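Moving parts from the tray to the bin with a Jiltenus task file

You need a working two-arm cell in the simulator and the Cenora planner running. The right arm does the picking. The left arm holds its park pose with the gripper empty.

1. Load the cell and set the tray and bin as named frames. If you skip the bin frame, the planner falls back to world zero and the place step fails.

2. Add the tray divider as a collision object. Pad it by 3 mm.

3. Write the pick as separate moves: hover, descend, close, lift. Keep the gripper pointing straight down for all of them.

4. Run it at low speed and check each stage in the viewer. 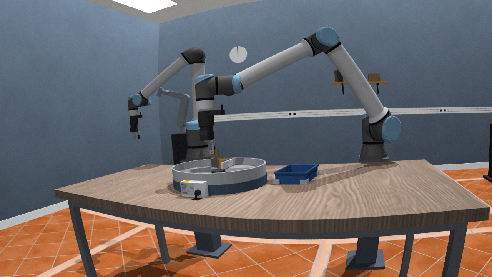

Hover, with the fingers just above the parts.
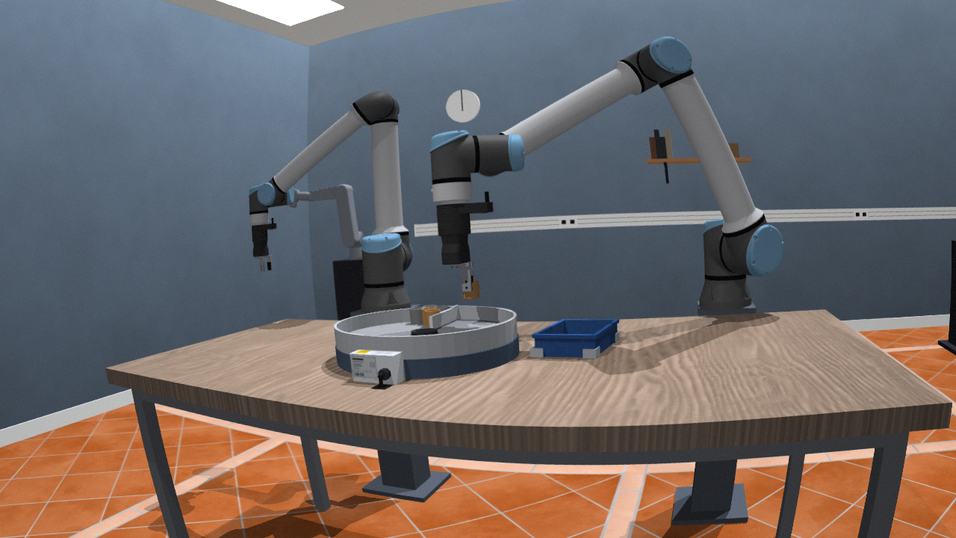 A block in the fingers, over the back edge of the tray. 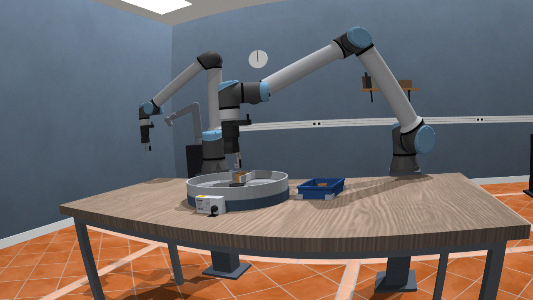
One part in the bin, one in the tray under the gripper.

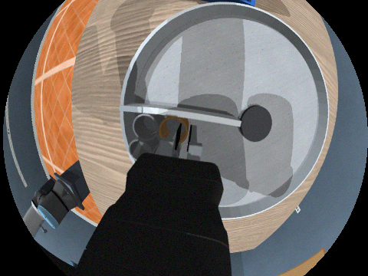

5. If the descent stops early, lower the padding to 2 mm and replan. Ileana Mihăilă's notes in the Moreira repo list the other planner errors.

6. Save the task file and turn on the loop flag. The arm goes back to hover after each place.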